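Field Notes > Launch Viewing > Checklists
Home | Launches | Gallery | Contact
Last updated: January

Cimby viewing site, check before night launch. Marks by me.

1. Tripod feet locked: OK.

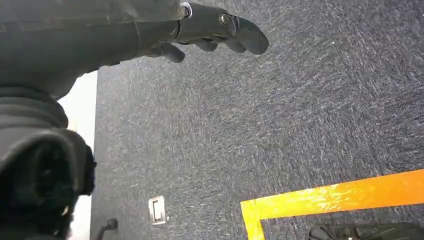 2. Bolts on the tracking mount: one was loose, tightened. Use a hexagonal key, the socket head is same kind as on the back of the black hand. 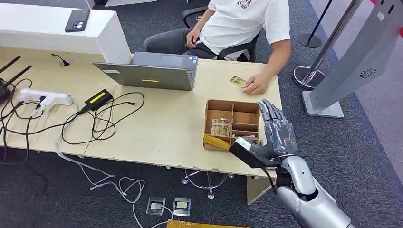
3. Drekov battery: 57 percent, too low. Charge again.

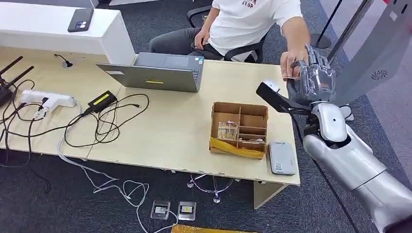 Must the remote shutter be tested?
Test it 4 times, 18 seconds each.
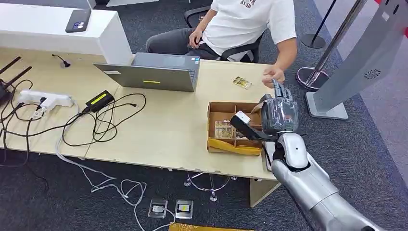
4. Phones: screen off after 3:00 a.m. Do not leave one on a flat top, like the dark one on the white partition. Not checked yet.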